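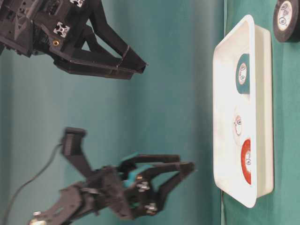 Green, white and red-orange tape in the tray, with the black roll outside it on the cloth.

Call for participants: does a tape tray do anything?

Titunow is looking for people who use coloured tape most working days and are willing to keep it in a tray for five weeks. We start in February. Applications are open now and will close when we have enough people.

You have probably read that a tidy bench makes for faster work. We have read it too, mostly in catalogues that sell trays. Brendodik, who supply ours, say on their leaflet that a tray "ends searching". We asked what that was based on and were sent another copy of the leaflet. They have given us the trays free of charge and have agreed in writing that they get no say in what we publish. You should know that before you apply.

What we suspect is duller. A tray may help for a few days, while it is new. After that the roll you use most lives on the bench, the others stay put, and you reach for tape exactly as you did before. We could be wrong, and would quite like to find out.

What you would be doing

For the first week, carry on as you are. Leave your tape wherever you normally leave it, in a drawer, on a nail, under a coat. Please don't tidy up for our sake.

At the start of the second week you get a white plastic tray with a raised rim, and four rolls of tape: black, white, green and red-orange. Keep the rolls in the tray when you aren't using them. If one ends up somewhere else, write down which colour and where you found it. That is all the logging there is, on a paper sheet that fits in a back pocket.

Once a week you come to our room at Retamal for a sorting session. You will work at a table covered in green cloth, putting rolls into a tray and taking them out again in an order we read to you. Sometimes a roll will be left outside the tray on purpose. It is repetitive work and we won't pretend otherwise. Sessions begin at 6.15 pm and finish by 7.30 pm.

We also want to know about white tape in a white tray. One of us thinks people overlook it. The rest of us think that is nonsense, but it costs nothing to check.

Who we want

Electricians, stagehands, packers, people who mark out sports halls, school technicians, anyone who gets through tape in more than one colour. You don't need to be tidy. We have had plenty of interest from tidy people and would welcome some of the other sort.

If you have trouble telling red from green, please do apply. Most advice about colour sorting ignores you completely.

You can't take part if you work for Brendodik or sell storage of any kind.

What you get

176 pounds, paid in one go after the last session, plus your bus or train fare to Retamal. You may keep the tray and whatever tape is left. If you drop out after the second week we pay for the sessions you came to.

We will not tell you that taking part will change how you work. There is no certificate.

What happens to the results

They go into a short report for the Zirkorov series, 600 copies on paper and the same text online. Your name won't be in it. If the tray makes no difference the report will say so, and it will be printed anyway. If it makes a big difference we will want to run the whole thing again before believing it.

How to apply

Write to Titunow at the Retamal address, or hand a note in at the front desk. Tell us what you use tape for, which colours, and where your rolls are at this moment. Go and look before you answer. Mark the envelope "Tape".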